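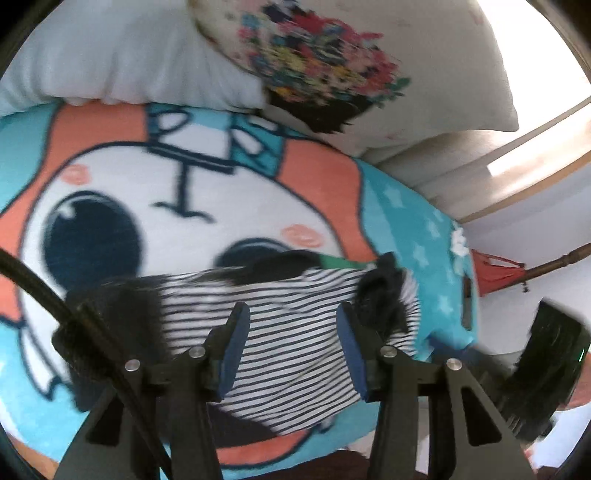 The Level at Pronitska

The reservoir stood at 36 percent when Rosário Leitão took over the gauge house, and the first thing she did was recalibrate the float.

The instrument was a Jõgi drum recorder. A brass float hung in a stilling well, a cable ran over a pulley, and a pen drew the water level on a paper chart that turned once a week. The office in Ovilia had stopped using the charts years before. It took its readings from a pressure sensor bolted to the intake tower, which sent a value every hour. The drum recorder was kept running under a clause in the operating permit, and the permit required one person to wind it.

She wound it. She checked the pen against the staff gauge outside. The pen read four centimeters low. She loosened the clamp, moved the cable, tightened the clamp, and wrote the correction in the log with the time and her initials.

The previous entries were in the handwriting of Aníbal Correia. He had kept the log for 1,464 weeks. His entries gave level, wind, rain, and condition of the instrument, in that order. Under "condition" he had written "good" almost every time. For the last two years the word was smaller.

In August the level fell enough to expose the old road. It came out of the water on the east bank, ran 70 meters along a shelf of gray mud, and went under again. People drove up from Ovilia to walk on it. Leitão recorded the level and the wind. There was no rain to record.

That month she compared the chart with the sensor and found a difference. Every night, between two and three, the pen rose by six millimeters, held for eleven minutes, and came back down. The sensor showed nothing. She cleaned the stilling well. She replaced the cable. The pen rose again the next night at 2:14.

She went back through the charts, which were stored flat in drawers under the bench. The rise was on all of them. In the oldest it was a step so clean that it might have been ruled. On each one Correia had marked it with a pencil dot and no comment.

She telephoned him. He lived with his daughter in Wistoris and took some time to come to the phone.

"The two o'clock rise," she said. "What is it?"

"What does the well look like?"

"Clean. I did it twice."

"Then the instrument is in good condition."

"It's six millimeters over the whole surface. At this level that's 3,000 cubic meters of water. It has to come from somewhere, and then it has to go back."

"Yes," he said. "I worked that out too. It was more when the lake was full."

She asked whether he had reported it. He said he had, once, and that a man had come with a second recorder and set it beside the first. Both pens rose. The man had stayed for four nights and then taken his recorder away, and the report listed the equipment as sound.

"Do you ever go down and look?" she asked.

"It's dark," he said. "There's nothing to see at that hour. You can hear it on the stones."

She set an alarm for two. She took a lamp as far as the staff gauge, switched it off, and stood with one hand on the post. The air was still. At 2:14 the water came up over the toe of her boot.

She waited eleven minutes by her watch. Then she went inside, put a pencil dot on the chart, and filled in the line for the day. Level, wind, rain. Under "condition" she wrote "good."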